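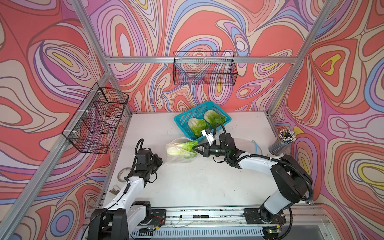 Keeping Cabbage: A Report on Storing Napa Cabbage in a Shared Kitchen

Marlene Eichhorn and Silviu Bucur
Household and Food Studies, Fuvstead College
December 2019

Print this page | E-mail this page

Why we chose cabbage

Our project began in the student kitchen at Ghanem House, where 14 of us share two fridges and a very small larder. Anyone who has lived in such a place will know how it goes: somebody buys a lovely big cabbage with the best of intentions, uses a quarter of it in a soup, and the rest is found weeks later behind the margarine. We both grew up in homes where cabbage was treated with a good deal more respect (Silviu's grandmother kept hers in the cellar until spring!), and so when our tutor, Afaf Harb, asked for a subject from everyday life, we didn't have to think for long.

We settled on napa cabbage, partly as it is sold at the market near the college for most of the winter, and partly as its leaves are so much softer than those of the round white sort that we expected to notice changes sooner. The question we set ourselves was a plain one. Is it better to leave a napa cabbage in a basket with holes in it, where the air can get round, or to put it away in a clear plastic bag?

What we did

The turquoise basket has mesh sides, and two cabbages fit in it quite comfortably. A third stayed in its bag, lying on the white table beside the basket. For the storage itself we used the larder, on the lowest shelf, where it is coolest, and we did the whole thing twice over so that we had six cabbages altogether: four in the basket (two each time) and two bagged. Each round lasted 14 days.

We weighed every cabbage on the first day and the last, and every other evening one of us went down to feel the outer leaves and write a few words in the notebook. We had hoped to do this at the same hour each time, but Silviu had rehearsals and I had a job at the bakery, so some entries were made very late and are rather short. "Still fine, going to bed" is the whole of one of them.

What we found

The basket cabbages lost more weight, as we had guessed they would, and by the end of the first week their outside leaves had gone papery at the tips. Once we had peeled those off, though, what lay underneath was crisp and sweet, and we ate it with great pleasure.

The bagged ones kept their weight much better and looked fresh for longer. The trouble was at the stem end, where drops of water gathered inside the plastic. In the second round this turned into a brown, slippery patch, and we had to cut away a fair piece before the cabbage could be used.

We put both kinds, cooked the same way, in front of our housemates at supper. Nizar Smadi preferred the basket cabbage and said it had more taste, while Trinity Alcantara could find no difference at all and asked for seconds of each.

What we would change

Six cabbages are very few, and we would not want anyone to take our word as final. We would also like to try a bag with a few holes pricked in it, which Afaf suggested when it was already too late to begin again, and to keep a thermometer in the larder. For our own part we have started keeping whole cabbages in the basket and cut ones in a bag in the fridge, to be eaten within the week.

Our thanks go to everyone at Ghanem House who gave up their shelf.

Shared 36 times | 4 comments

Recent student reports
Does Bread Keep Better in a Tin or a Crock?
Apples in the Attic: A Winter Diary
Washing Up for Fourteen
Growing Spring Onions on a Windowsill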